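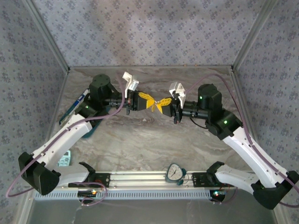
October, Saturday, 7:40 a.m.

Sourdough starter log, continued. Hanneke Baert's spelling corrections welcome, her opinions on hydration less so.

Jar A (Brukden whole rye) doubled overnight and then sank back, leaving a tidemark on the glass. Jar B (Van Loon white, same water, same shelf) did what it has done all week: produced four bubbles and a smell of nail polish. I fed both. I talked to neither, whatever the note on the fridge says.

Reminder of the setup for whoever reads this after I've lost interest. 20 g old starter, equal weights flour and water to bring it up, lid on loose, rubber band at the starting level. The rubber band on B has had a quiet career. Shelf reads 26 C, two degrees up on Thursday, thanks to the radiator coming back to life without consulting me.

Baked from A yesterday evening. 300 g white, the rest rye, salt, long rest in the fridge. Went in at 537 g and I forgot to weigh it coming out, so the water loss column stays blank again. That makes three blanks in a row and I am starting to think the column is decorative. 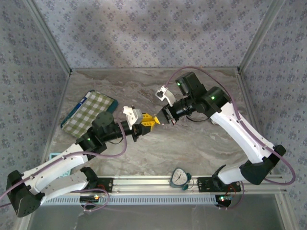
Crumb was tight at the bottom and had one enormous cavern under the top crust, big enough to hide a key in. Usual suspects: underproofed, or I shaped it like someone folding a wet coat. Hanneke says underproofed. She ate three slices while saying it. Flavor good, sour at the back, crust a little leathery by breakfast.

Tried the Pellisix proofing basket for the first time. The dough stuck to it completely. The leaflet says to dust "lightly" with rice flour, and I would like a word with whoever wrote that. Scrubbed it with a dry brush and left it on the windowsill to think.

To do:
Split B in two, feed one half with rye and leave the other half on white, same times.
Move both jars off the radiator side.
Weigh the loaf AFTER. Written on tape, stuck to the oven door.
Return the Ninutis scale to Hanneke before she asks a third time.

2:15 p.m. B-rye up a finger's width already. B-white sulking. Tape has fallen off the oven door.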